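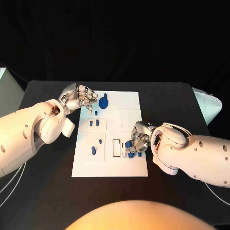

Filed under: Bench Notes / Visits & Demos

05/01/2024

Open day at Feltport. Writing this up while my feet still hurt.

Doors at ten, first visitors at twenty to. The sign-in sheet says 617 by closing, which includes whoever signed as a cartoon duck, twice. We had printed 1000 of the fold-out leaflets and I can report that the leftover box is heavy. If anyone needs scrap paper for the next several years, it's under the sink.

Our slot was the two-armed pegboard table, between the Kourkoulas conveyor and the Verent people with their very good banner. Note for next time: get a banner. Visitors walked straight past a pair of working arms to look at a picture of a pair of working arms.

Set-up was the usual. Black cloth behind, black table, white sheet down the middle with the fixture plates and blue pegs on it. The black looks a bit funereal (one visitor asked if there was going to be a magician) but it keeps the colour of the pegs honest for the vision side, and the alternative was the hallway with the fluoro tube that flickers. The knob with the stem goes toward the far end of the sheet, left hand's side. Pegs get shared out from there depending on which version of the task we're running.

Ran the Skoltik task list, short version. Left hand takes the knob, right hand gathers pegs. The right hand is the show-off of the two. It will close its fingers around a bunch of pegs and lean them into the sheet as though someone might steal them. Small children find this very relatable. The left hovers. It was hovering over the knob so long in the second run that a man in a rain jacket started giving it encouragement, and I didn't have the heart to tell him the planner was waiting on a timeout I'd set myself the night before and forgotten about. Fixed at lunch. Timeout is back to the normal value, and there's a comment in the config now with my apologies.

Things that went wrong, for whoever has the table next:

– The sheet creeps. Not much, but by mid-afternoon the outlined slots had wandered enough that I was re-zeroing between runs. Tape the corners. Yes, tape shows on the overhead camera. Tape them anyway and we'll argue about it later.
– Thin white cables lying on the tabletop, both sides. They never snagged, but I spent the whole day watching them instead of talking to people. Want clips along the edge before October.
– The tall peg, the one with the two rounded segments, gets treated as two pegs by the current model roughly when it feels like it. Known issue. Still embarrassing with forty people watching.
– Lost 19 minutes to an e-stop that turned out to be a visitor's backpack resting on the button. Moved the button. Moved the visitor too, politely.

Best question of the day, from a kid of maybe eight: "Does it know they're pegs?" I said sort of, and she gave me the look I deserved. Most common question, by a wide margin, was where the washrooms were. Second was whether it could fold laundry. I've stopped saying "not yet" because people write it down.

Log counter read 1509 grasps at shutdown, counting everything since the last reset, so don't quote that as a one-day number. The Verent booth will quote theirs as a one-day number. Good for them.

Powered down in the normal order, arms parked, pegs back in the tin. One blue peg is short. I've checked under the table, in the cloth and in my own pockets. If you find it, it lives in the tin with the dented lid, second shelf, and I don't need to know where it was.

To do: order cable clips, ask Kourkoulas if we can borrow their belt barrier, reprint the task card with the slots labelled, look at banner prices.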